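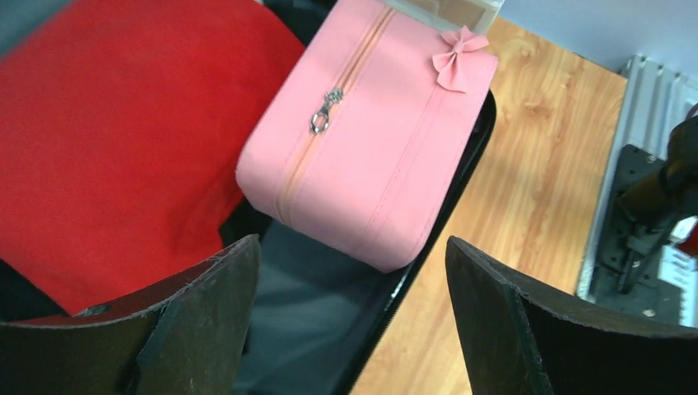 Week 4: How a small post gets big (and what we do to it on the way)

Last updated: July

Okay, so last week we ran out of time right when it was getting good, and I promised to write up the Lekota post properly. These are my notes plus the bits people shouted out from the back row. If you missed class, read the whole thing before Wednesday. If you were there, skip to the part on headlines, which I rushed.

Quick recap. Nandi Lekota had 200 followers on Cumau, mostly cousins and people from her old school. One evening she posted a short clip of her aunt Lindiwe ranking every wedding cake she had ever eaten, from memory, at the kitchen table. Lindiwe gives the bride's name, the flavor, and a verdict. One cake gets "dry, but she meant well." Another gets a long silence and then "next."

By breakfast there were 293 comments. The clip had been reposted by Ornik, the humor page, and then Garneo did one of those roundup articles where the headline is longer than the story.

What the comments were doing

I asked you to sort the first 100 comments by what the person was trying to do, and I loved how much you disagreed. Most groups ended up with a big pile of people tagging somebody (just a name, no words) and another big pile of people telling a cake story of their own. Then there was the smaller pile I find really interesting, which was people quoting "next" back at each other. Those people weren't talking to Nandi anymore. They were talking to each other, and the clip had become a kind of shared room.

So here's the term for your notes: a handle. A handle is the piece of a post that other people can pick up and carry off. It's usually short and it usually works without the original. "Next" is a handle. The full two-minute ranking isn't, even though it's the funnier thing, because you can't drop two minutes of cake into a reply about somebody's ex.

Somebody asked whether you can build a handle on purpose. You can try! Brands try all day long. My own feeling is that readers can smell it, and Lindiwe plainly had no idea she was making one — she was annoyed about a fruitcake.

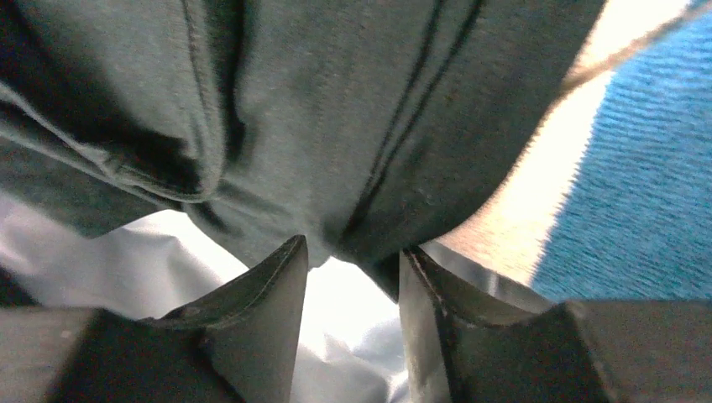
A second thing to watch for is the caption. Nandi's was "I asked one question." Four words, and it leaves you wanting to know what the question was. Compare it with the one Ornik put on the repost, which gave away the best line before you'd even pressed play. Their version still did well, but read the replies under it and you'll see far fewer people saying they watched to the end.

The headline problem

Garneo's article said the clip had "divided the internet." Had it? Go look. I found a handful of people defending the fruitcake bride and pretty much everybody else laughing. A few strangers having a mild argument got turned into a war, and I'd like you to get itchy every time you see that phrase, or "fans are outraged," or "people are losing it." Ask which people. Ask how many, and whether the writer quotes more than three of them.

The article also called Lindiwe a "sassy grandma." She's Nandi's aunt, and it says so in the clip. Small mistake, but it got copied into every piece that came after, and I bet none of those writers pressed play.

The part we argued about

Did the brides agree to any of this? They're named by first name only, and Nandi did take the clip down for a day when one of them wrote to her. She put it back with that name bleeped. By then 149 copies were floating around with the name still in, at least that we could find. I don't have a clean answer for you. I'd have done what she did, I think, and felt bad about it.

For Wednesday

Read the Alcantara chapter on reposting, only the first half (the second half is mostly about radio and we'll get to it later). Then pick a post that got big in your own feed, write down its handle, and rewrite one headline about it so that it's true. Keep it under a page, and please put your name on it this time!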